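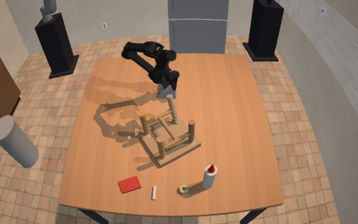 *Stool task in simulation, overhead camera. Seat face down, gripper behind the legs.*

Drornerside Robotics Club list
Subject: Re: stool task, approach angle

Kanchan wrote:

> The planner keeps picking a path that puts the wrist between two of the legs. Is that a limit in the arm model or in my cost weights? I'd like to settle it before the Niststead round in December.
>
> Also, does the glue bottle need collision geometry if we never pick it up?

Cost weights. The joint limits match the Witkowska file. Raise the clearance term to 40 and leave the smoothing term at 2. With clearance at 10 the planner treats the stretchers as cheap to pass.

Yes on the bottle. It stands upright on the table, and the elbow can sweep low on a long reach. A plain cylinder is enough; skip the red cone. 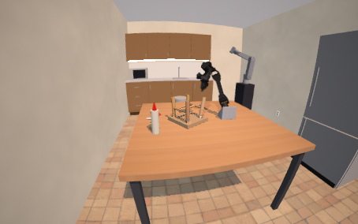
**Igor Wróbel**
Simulation lead, Drornerside Robotics Club

The side camera is better for judging height over the legs. In this view the black arm reaches down toward the gray block, and the stool frame is easy to read against the counter. Use it when you tune clearance, and keep the overhead view for seat rotation.

The Harkunum branch still has the old table mesh. Please don't merge from it. If you need its logging script, copy that one file over and send me the commit number.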